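The Fridge Door Is Not a Place

My grandmother kept three things in the door of her refrigerator: milk, mustard and a grudge. Everything else had a shelf, and if you put the jam back on the wrong one she would wait until you sat down before mentioning it.

I have been thinking about her since June, when I set out to learn how people who share a kitchen decide where anything goes. The shared kitchen in question is at Maltisby, a low brick building with 10 tenants, 400 unwritten rules and one refrigerator, which has to serve them all. Ayuba Mahama has lived there longest and has the top shelf to show for it.

"You start with a system," he told me over tea. "Then someone comes home with a melon."

His own system is admirably brief. Food that is going to be eaten today lives at eye level. Food that is going to be eaten some day lives lower down, where hope is cheaper. The door belongs to whoever opened it last, and the counter takes the overflow: the snacks, the baskets, the bottles that have fallen out with the cold.

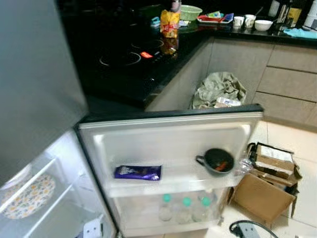
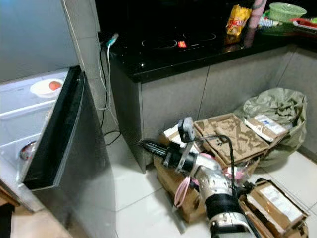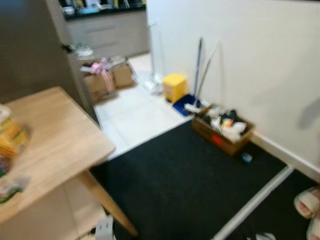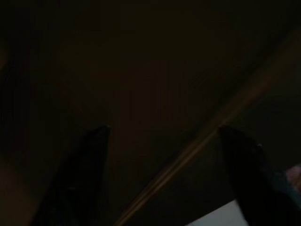 Kumudini Dissanayake disagrees with him about nearly all of this. She used to run the stockroom at Nanayakkara, a grocer with strong views on rotation, and she cannot pass a shelf without pulling the older things to the front. She does it at other people's houses. She has done it, she admits, at a wake.

Her quarrel is with the door. It is the warmest part of any fridge and gets the worst of every midnight inspection, yet we fill it with whatever we happen to be holding. Chocolate, for instance. Kumudini believes chocolate belongs in a cupboard, where it keeps its flavour. Ayuba believes it belongs where his neighbours will forget to look, and on the evidence of his supply he may have the stronger case.

They have tried to settle things properly. One winter the household bought a set of stacking tubs from Lostus, colour-coded by shelf, and the tubs were a great success until people began keeping tubs inside the tubs. After that came Clastia, a labelling kit with 2 pens and a roll of tape the width of a bandage. The tape ended up on a leaking hose. Both pens went missing the same weekend and Kumudini still has a theory.

What survives is a sort of treaty. Leftovers go in a bowl, and a bowl without a lid is fair game by the following evening. Cardboard boxes may stay on the floor until somebody trips. Whoever finishes the milk buys the milk, a clause that has never once been enforced.

I went home and cleaned out my own fridge door, a humbling hour. It had five mustards in it. I put four of them back.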